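Week 3 notes: learning a grasp from the wrist view
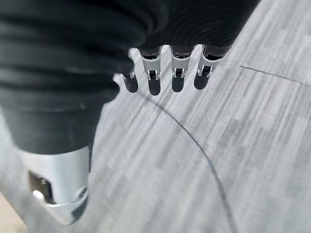 Gregor Aitken asked, before I'd even gotten my coat off, how a policy is supposed to learn anything from a view where the hand takes up so much of the picture. Good question, and it's pretty much today's whole class!

So, the wrist view. You get the fingers, the thumb, a lot of dark cover, and whatever floor is left over. The thumb is so close it goes blurry. I used to crop all that out when I started (I figured the hand was wasted pixels) and I was wrong. The hand is how the network knows where it is. Finger pads against the background tell it a lot about how far the hand is opened, even when the joint readings drift.

What we did in the Prallgate study: 1466 demonstrations, all recorded by people steering the hand, then plain behavior cloning. Images in, finger and wrist commands out. We trained it two ways, once with the full view and once with the hand masked out in gray. Same network, same data, same number of training steps.

On the test set of grasps the full view got 58 percent and the masked one was 10 points behind. I ran it with 3 random seeds and the order never flipped. Three seeds is thin, I know, so please don't quote it to anybody as settled.

Now the catch, and do write this down. A policy that leans on the look of the hand gets upset when the hand looks different. We swapped the cover for one with another color and the full-view policy got worse, while the masked one hardly cared. Bagheri (our second lab setup) showed the same thing. Random color changes during training got back part of the loss but cost us a longer run.

For next time: read the Prallgate write-up, skip the appendix, and come with one idea for keeping the useful part of the hand without tying the policy to its color. Half a page is plenty. Sketches are fine too, mine always are!

Masking code is in the course folder under "week3".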